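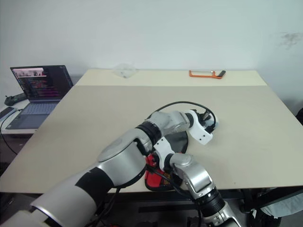

Figure 4. Both arms over the work surface, with the host laptop on the adjoining desk.

Section 4. Mounting, Cable Routing, and First Motion

This section applies to the two-arm bench station built from the Deltside frame plans, whether the station is installed at home or in a shared workshop. Complete Section 3 (Frame Assembly) before proceeding. Two persons are required for steps 1 through 4.

4.1 Securing the arms

1. Disconnect the main supply. Confirm that both arm power switches are in the OFF position.
2. Place the left arm on its mounting plate and insert the four base bolts by hand. Do not tighten.
3. Repeat for the right arm.
4. Check that each base sits flat on its plate, then tighten the bolts in a diagonal pattern.
5. Measure the distance from each base to the front edge of the work surface. The two measurements shall agree within 2 mm.

CAUTION: An unpowered arm may fold under its own weight. Support the forearm whenever the base bolts are loose.

4.2 Routing the cables

1. Run the gripper cable over the outside of the last link and leave an open loop. The loop should be large enough for the wrist to turn through its full range.
2. Fasten the cable to the forearm only. Cables fastened across a joint will fail early.
3. Bring the supply and data cables down behind the station. Keep at least 40 mm between them where they run side by side.
4. Move each joint slowly by hand to both ends of its travel. If a cable pulls tight, return to step 1.

Note: Builders using the Brollard cable kit should discard the short tie supplied with it. The longer tie is the correct part.

4.3 Placing the host laptop

The laptop shall stand on a separate desk beside the work surface. Vibration from the arms can loosen the data connector if the laptop shares their table. Position it so that the operator can read the screen and reach the stop button without leaning over the arms.

Figure 4 shows the laptop open to a code editor.

4.4 First motion

1. Remove all objects from the work surface. Materials for the handling exercises in Section 6 are to be set out only after this procedure has been completed.
2. Restore the main supply. Switch on the left arm and wait for the ready tone, then switch on the right arm.
3. Start the Dakden control program and set the speed limit to its lowest value.
4. Home the left arm. When it has stopped, home the right arm.
5. Enter the base separation measured in Section 3. The standard value is 212 mm between the inner edges of the mounting plates.
6. Run the crossing test. One arm passes over the other with a set clearance of 160 mm.

WARNING: The arms share a working area and can strike each other. Keep one hand on the stop button throughout step 6. Keep hands, hair, and loose clothing away from the joints.

If the test halts with a clearance fault, repeat steps 4 and 5 before changing any other setting.

Revised March 30, 2026. Approved for workshop use by Nermin Ateş.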